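Section 5: Fitting the liner and getting the basket into use

Right, by now you've got your Zidley basket out of its box, so on to the bit I enjoy most (I'm Halldóra Ragnarsson, and I write all these guides for Skandadden). You don't need any tools, just a patch of clear floor and some washing.

1. Stand the basket near wherever your clothes really end up. In our house that's the sofa, so mine lives on the floor right beside it.

2. Shake the liner out and drop it in, open end up. Push it down into the corners with your fist and fold the spare cloth over the inside edge.
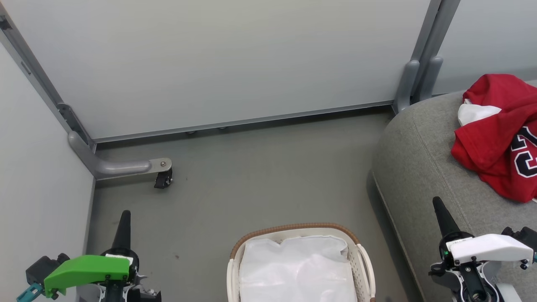 3. Run a finger all the way along the rim, under the woven part. If the liner has bunched up anywhere, ease it flat now, it's a pain to do once the basket's full!

Note: a few creases in the liner are fine. I gave up ironing mine after the first wash.

4. Put your first things in loosely. Big soft stuff like sports tops can go in just as they are, no folding, but do check the sleeves for socks (you'd be amazed).
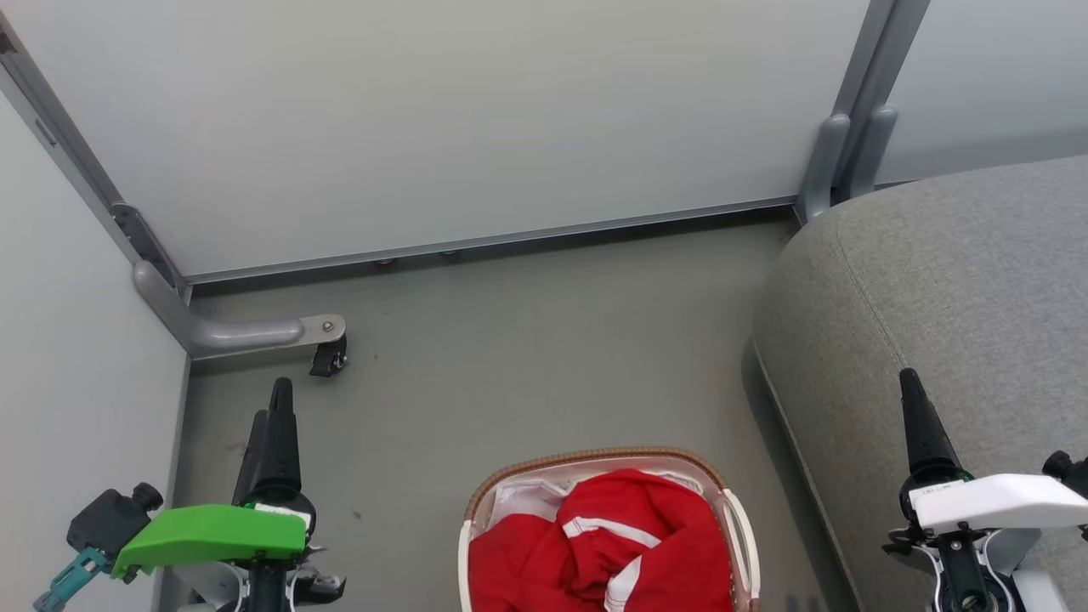
5. Stop when the washing is level with the rim. I know, I know, there's always room for one more jumper, but a heap on top slides off the minute you pick the thing up.

Caution: lift with both hands and keep the load under 5 kg. Please don't drag it along by one handle.

6. Red things deserve a moment of your time. If they've got white parts, give them a separate cool wash the first 2 times and don't leave them sitting damp against the liner.

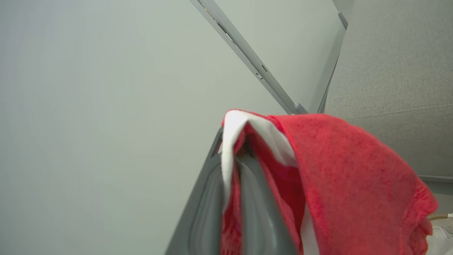 Red fabric with white showing along the fold

7. When you want to wash the liner itself, empty the basket, lift the liner straight up by its edges and turn it inside out over the bin to get rid of the fluff. I do mine on a Saturday. Wipe the basket with a barely damp cloth and let the rim dry before you put everything back.

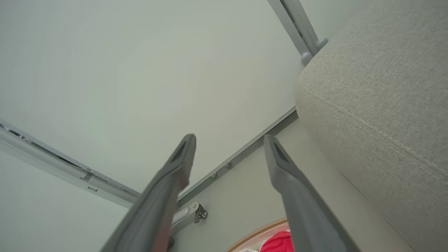 Red and white inside the braided rim

Spare liners are part number 837, and they fit the older Tovar basket as well. If yours came without one, drop me a line and I'll pop one in the post.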